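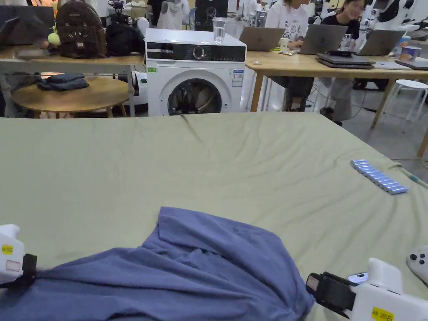
Photo: Pluvham Home Guides / Fernstead laundry room

Section 4: Setting Up Your Folding Table

Your washer is hooked up and level, so now comes the part we like best! A good folding table close to the machine changes laundry day more than any gadget we know of. Clean clothes go from drum to table to stack, and they never spend the night in a heap on a chair.

You can do this with any table you already own. Set aside 40 minutes the first time, including the practice shirt at the end.

Before you start

You will need:
A large table, the bigger the better
A plain cloth that covers the whole top (sage green is lovely, but any calm color works)
One T-shirt for practice
A spot nearby for finished stacks, such as a small side table

Place the table

1. Stand the table in front of the washer, with enough room between them to open the round door all the way. Swing the door open and closed once to check.

2. Walk around the table. You want to reach the middle from both long sides without leaning on the edge.

3. If the room is shared with desks, leave a clear path behind the chairs. Laundry and laptops get along fine in one room, and it's pretty pleasant to fold while other people type.

CAUTION: Never run a power cord across the path between washer and table. Route it along the wall.

Lay the cloth

4. Shake the cloth out and drop it over the table with an even overhang on all sides. Cotton or a cotton blend grips best. Shiny fabrics let sleeves slide all over the place.

5. Smooth it once with your forearms, working from the center out. A few wrinkles are no problem at all. They won't transfer to a T-shirt in the time it takes to fold one.

Note: Wash the cloth on its own the first time. Darker greens can bleed a little, and you don't want to find that out with a white shirt.

Clear the working area

6. Keep batteries, cables and other small things to one side, or move them off the cloth completely. Loose items get folded into clothes much more easily than you'd think. (We once found a pen inside a pillowcase in May that had gone missing in February.)

7. Bags and backpacks go on a desk or a hook. The folding table is for laundry only, at least until you're done!

CAUTION: Do not keep drinks on top of the washer while it is running. The spin cycle can walk a glass right off the edge, and water can get into the control panel. Move the glass before you press start.

Fold your practice T-shirt

8. Drop the shirt in the middle of the cloth, find the two shoulder seams, and pinch one in each hand.

9. Lift, give it one firm snap, and lay it down front side facing the table. Pull gently at the hem until the body lies flat.

10. Fold one side in toward the center, then lay the sleeve back on itself so it doesn't stick out. Repeat on the other side.

11. Bring the hem up to just below the collar, then fold in half once more. Turn it over. Beautiful!

Note: If the shirt comes out lopsided, the usual culprit is step 9. Open it up and flatten the hem again. Most people have it by the fourth or fifth try, and after that it goes wonderfully fast.

Stack and store

12. Put heavy things like denim at the bottom of the stack and T-shirts on top. A low round side table holds jeans nicely and leaves the big table free.

13. Stop at 17 shirts per stack. Ours start to lean after that.

14. When the last piece is folded, shake out the cloth and leave it on the table, ready for the next load.

Go on to Section 5, Sorting by Color and Fabric.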